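Sourdough starter smells like nail polish, should I throw it away?

Forum > Bread and Fermentation > Starters

wosine_baker
Posted June 17, 2022

Hello all. I am baking with sourdough since last October and until now my starter was very calm. I feed it one time a day with rye flour and water, equal weights, and it lives on the counter in a glass jar. Since this week it has a strong smell like nail polish remover, and a thin gray water stands on the top in the morning. The bread still rises but the crumb is more tight and the taste is too sharp for my family.

My kitchen gets up to 83 degrees in the afternoon. I keep only a little of the old starter, maybe two spoons, and then I add the flour. Is it spoiled? I don't want to make anybody sick.

Dostent
Member, 3483 posts

It is hungry. The gray water is called hooch, and you can pour it off or stir it in. At 83 degrees a rye starter eats everything in a few hours and then it sits the rest of the day with no food. Feed twice a day for a week and the smell should go.

You throw it away if you see pink or orange color, or mold with hair on it. Otherwise keep it.

Owen
Member

I agree it is hungry but I don't agree with feeding twice. That is a lot of flour in the trash. Change the ratio instead. One part starter, five parts flour, five parts water, one time a day. My kitchen is 80 degrees in summer and I do it like this for years.

wosine_baker

Thank you both. So my problem can be that I am not measuring the old starter? I thought two spoons is a small amount, but my jar is also small. I will put it on the scale tonight.

And when I pour off the hooch, do I lose something good? My aunt always stirred it in.

Dostent
Member, 3483 posts

Stir it in if you like sour, pour it off if you don't. Your family doesn't like sour, so pour.

About the ratio, Owen, it works for you because your starter is strong. If hers is already weak, and you give it ten times its weight of food, it can be slow for the first days and she will think it is dead. I would do twice a day first, and after that the bigger ratio.
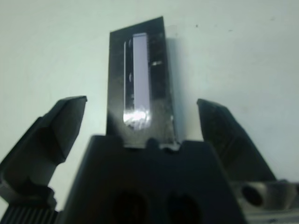
Cloner
Member

Sorry Dostent, a starter that still raises bread isn't weak. She wrote that the bread still rises. I would go directly to one to five to five and look at it after eight hours. If it has doubled, everything is fine.

Also, why not the refrigerator? If you bake only on weekends there is no need to keep it at 83 degrees the whole week.

Dostent
Member, 3483 posts

"Still rises" and "tight crumb" are in the same sentence. For me this is a starter which is losing strength. But okay, we can both be right, it depends how much it rises.

wosine_baker

I bake on Wednesday and on Saturday, so the refrigerator is possible, but I read that cold makes the bread more sour. Is it true?

I weighed now. My two spoons are the same weight as the flour I add! So I was giving it much less food than I believed.

Owen
Member

Then you found it. Equal parts of all three in a hot kitchen, once a day, of course it smells.

Cold doesn't make it more sour if you feed it before and after. Take it out the evening before baking, feed it, feed it again in the morning, use it when it is at the top. What makes sour bread is using the starter late, when it already fell down.

Cloner
Member

And mix half white flour into the feeding. Pure rye goes very fast in summer. I change to half and half in the warm months and back to rye when it gets cold.

wosine_baker

I will try one to five to five with half white flour, and no refrigerator for the first days so I can watch it. Does it matter if the white flour is bleached? I have only this kind at home until I go shopping.

Dostent
Member, 3483 posts

For a few days it doesn't matter, the rye brings enough. Buy unbleached next time. And put a rubber band on the jar at the level where it starts, so you can see if it doubles.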